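Teaching by hand, teaching from a chair
Speaker notes, Monday session, 40 minutes including questions

Slide 1. Title
Say hello, say who we are. Canetti, small group, we build work cells for plants that pack parts into trays. Tonight is only about how the robot gets its first demonstrations. No training results before slide 9. If someone asks early, park it.

Slide 2. Two ways of showing
By hand: you hold the arm, the motors go slack, you move it through the job and it records its own joints. By remote control: you sit or stand somewhere else, you move a controller, the arm follows. Both leave you with the same kind of file, a list of positions over time with the camera views next to it. The difference is in who is tired at the end of the day and what the movements look like.

Slide 3. By hand
Good for one arm and a simple path. New operators get it in one shift. Forces feel right because you are touching the thing. Trouble starts when you need two arms, or fingers. You have two hands, and both are already on one robot. Also your own body is in the camera view, and the policy will not have your elbow to look at later. We tried masking people out. It cost more time than it saved.

Slide 4. By remote control
Hand trackers or a pair of small leader arms. We use leader arms at Canetti for grippers, trackers for anything with fingers. Nothing of the operator in view. The price is touch. You judge contact by eye, and people come in too slow, then too hard. Mention the Gaete cell here: first week, most of the bad runs were parts pushed into the tray wall.

Pause. Ask who in the room has driven an arm remotely. Wait for hands.

Slide 5. The Usora project
Usora is our name for the two-arm setup with hands. Rods into trays. Started in simulation before any hardware was bolted down. Same remote controls, simulated arms on the screen. We wanted operators to learn the controls where a collision costs a reset.

We recorded 2,268 demonstrations in simulation the first time through. Then we changed the starting pose and the reach limits and recorded again, 3,063 that time. Keep both numbers on the slide. People ask.

Slide 6. What makes a usable demonstration
Read these slowly.
Start from the agreed pose. Let the arms settle before you move.
One grasp. If you fumble, stop and mark the run. Do not repair it on the fly unless the session is a recovery session.
Keep the idle hand open and out of the way. Operators forget the arm they are not using and it drifts.
Bring the tip in first, then lower the far end. Dropping the rod flat looks faster but it bounces.
End still. Release, back off, hold, then stop recording.

Sessions are 30 minutes, then the operator swaps out. Past that the wrists go stiff and you can see it in the curves.

Slide 7. The part people skip
Notes. Every run gets a line: who drove, which start pose, keep or drop. The Jasgate tool does this with two foot pedals, left for drop, right for keep. Before the pedals we had people typing with tracker gloves on, and the notes were useless. If you take one thing home for your own shop, take the pedals.

Slide 8. A placement in the simulator
Leave this up while talking. Point out the angle of the rod on the way in, and the other hand waiting open. 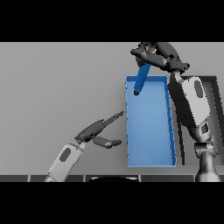

Should a new operator learn on the real arms or in simulation first?
Simulation first, for the controls, then real arms as soon as they can do the full motion without looking down at their own hands. Staying in simulation too long teaches people to ignore contact, and they have to unlearn it.

Slide 9. What carried over
Grasp timing carried over well. Approach paths carried over if the camera was in the same place. Release did not. Real fingers stick a little, and the operators had to add a small opening move before backing off. We now record release separately on hardware.

Say plainly that we do not have a clean comparison of by hand against remote on the same job. We switched methods and switched tasks in the same month, November, and should have kept one fixed.

Slide 10. What we would do again
Write the start pose on the wall. Review runs the same day, with the operator present. Throw out more than feels comfortable.
By hand for fixtures and single paths, remote for two arms.

Slide 11. Questions
If it is quiet, start with cost: leader arms were cheaper to keep running than the trackers. If they ask for the data, the simulated set can be shared on request and the Gaete recordings stay with the plant. Leave the contact slide up until the room clears.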